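Making and Changing a Bed in a Small Bedroom
Project report, Household Studies, second term
Submitted 19th October

1. Purpose

The assignment was to pick one ordinary household job and write instructions for it that a person who has never done the job could follow. I picked bed making. It sounds too easy, but when I tried to write it down I found that I skip steps without noticing, and that most printed instructions begin with a bed that has nothing on it. Beds in daily use have things on them. A large part of my report is about what to do before the sheet is touched.

2. Sources

I used the bedding chapter in the El Sherbiny home care handbook, which is the one in the school library, and a care leaflet from Pritano that came with a sheet set. The handbook gives a full page to corners and one sentence to clearing the bed. The leaflet is mostly washing temperatures. I also wrote out my own method from memory before reading either one, so that I could compare.

3. The bedroom

The work was done in a bedroom in the Nedow apartments. The bedding includes a fitted sheet with a pale floral pattern, a pink cartoon blanket, a white duvet, several pillows and a long bolster. The cartoon blanket is the piece that gets used the most and is also the hardest to fold, being soft and slippery.

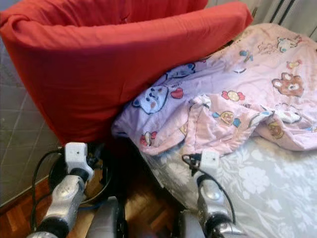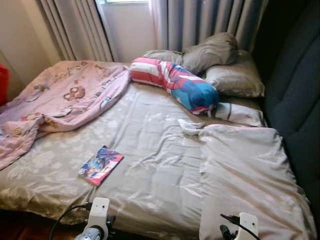
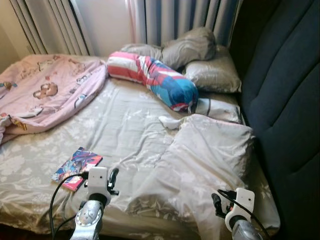
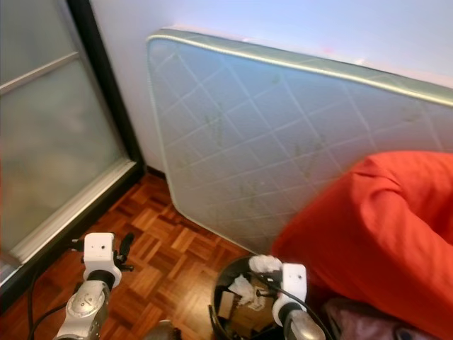

4. Method

The first draft had these steps:

Take small things off the bed. Socks, tissues and books go first. They slide into the folds of the covers and end up in the wash or under the mattress.

Move the pillows and bolster to a chair. Do not put them on the floor.

Fold the loose covers one at a time. Fold each in half lengthwise, then in half again, and set it with the pillows.

Smooth the fitted sheet from the middle out to the edges, then pull each corner down and tuck it under. Start at the head, because the wall makes those corners the hardest to reach.

Put the duvet on and even it up on both sides. Lay the blanket over the lower half.

Pillows go back last, largest at the back, with the bolster in front.

I gave the draft to three classmates and asked them to follow it exactly, without asking me anything. I timed each of them with a limit of 30 minutes.

5. Results

All three finished inside the limit. The trouble was in the same two places each time. "Fold in half lengthwise" was read in two different ways, and one person folded the blanket into a square that would not stay on the chair. The second problem was the corners. A fitted sheet with shallow pockets comes off one corner while you are working on the next, and my draft did not say what to do about it.

The pillows took longer than I expected. Two people stopped to ask which one was the largest — I had to stay quiet — and then guessed.

6. Changes

For the second draft I replaced "lengthwise" with "bring the left edge over to the right edge." For the corners I now say to do one at the head and then the one diagonally opposite at the foot, which holds the sheet in place for the other two. This was not in the handbook. I got it from the Pritano leaflet, where it is printed in very small type under the washing symbols.

I also added a part about changing the sheet completely. It says to strip the bed, check the mattress for loose stitching, and air it before the clean sheet goes on. If there is room, a mattress can be stood on its long edge against a wall while the base is cleaned. This should be done by two people with a mattress of any size, and away from glass doors.

7. What I would do next

The second draft has only been read through, so it still has to be tried. I plan to do that in November with people from the other section, who have not seen the first version. I would also like to test it with a bunk bed, where the head corners cannot be reached from the side at all.

The report was supposed to include a cost section. I left it out, as nothing was bought.

Dravano School, Household Studies | Contact the department | Copyright Dravano School, all rights reserved | Back to top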